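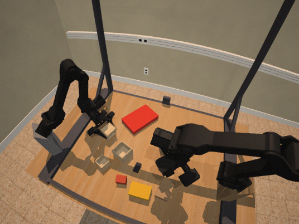
Arkcombe, January

3. The simulated bench

Before either arm was allowed to move on the real platform, we built the whole bench a second time in simulation, and this section describes how that copy was made and what we used it for. Figure 1 gives a view of it with both arms in place. Readers who have only ever worked in a proper laboratory may find some of what follows a little homely, but ours is a shared workshop, the bench has to be cleared when other members want the floor, and a good many of our choices come down to that.

3.1 The room and the platform

We began with the room, which may seem the wrong end to start from. Vesna Lazarević, who drew most of it, argued early on that a bench floating in grey space would tempt us into forgetting the walls, and she was right to be stubborn about it. The copy therefore has its tiled floor, its skirting board, the white rail along the back wall and even the outlet below it. None of these is ever touched by an arm. They do, however, give the eye something to settle on when a run is being watched back, and we came to find it much easier to judge a reach against a wall than against nothing at all.

The platform has a wood-grain surface and is outlined with dark grey strips. Black posts rise at its corners. We treat the strips as the limit of the working area: a box or block that comes to rest across one of them is counted as lost, and the run is stopped there. On the real bench we keep the same rule, although I must admit that in the first weeks we were rather more forgiving with ourselves than the software was.

3.2 The two arms

The arms stand facing one another across the platform, so that each can reach in from its own side (Figure 1, left and right). Both are modelled joint by joint. The control program, which we call Clandex, sends the same messages to the simulated arms as to the real ones, and the change from one to the other is made by a single line in the settings file. This took us far longer to get right than we had planned — most of an autumn, if the evenings are added together — but it has saved a great deal of muddle since.

Where the two arms share the middle of the platform there is an obvious risk of a clash. We gave each arm its own half and made the centre a place that only one may enter at a time. An arm that wants the centre asks for it, waits if it must, and gives it back once its gripper has risen clear. It is a slow and polite way of working, and cleverer schemes certainly exist, but it is simple enough that a new member can follow it on a first visit.

3.3 Objects and layouts

The objects are plain ones: small cubes in red and in darker colours, a flat yellow block, a large flat red box, and white open-topped boxes of differing size. In the task we call Fuentealba, the cubes are to be put into the white boxes. The flat pieces are there to be worked around, and they may be nudged but must stay inside the strips.

Layouts were drawn at random and then looked over by hand, as the random draw was fond of putting one thing inside another. We kept 158 of them. Of these, 20 were set aside and not used while the grasping rules were being adjusted, and it is on those that the results in Section 4 rest. A further 12 were copied on to the real platform with a paper template under each object, a fiddly job that we would do differently now.

3.4 Light and shadow

The arms throw broad, soft shadows over the wood, and in the early versions these upset the colour matching quite badly, the dark cubes suffering most. We tried 2 remedies. The first was to brighten the lamp in the simulation, which helped there and did nothing for us on the real bench. The second was to compare each patch of colour with the wood just beside it, and this we kept. Lazarević's notes on the method are stored with the code under the name Fillunance, together with the layouts.

Reading time: 4 minutes

Search this site Enter keywords Go

Related items
Section 2: Building the platform in a shared workshop
Section 4: Results on the held-out layouts
Clandex: notes on the settings file
Paper templates for placing small objects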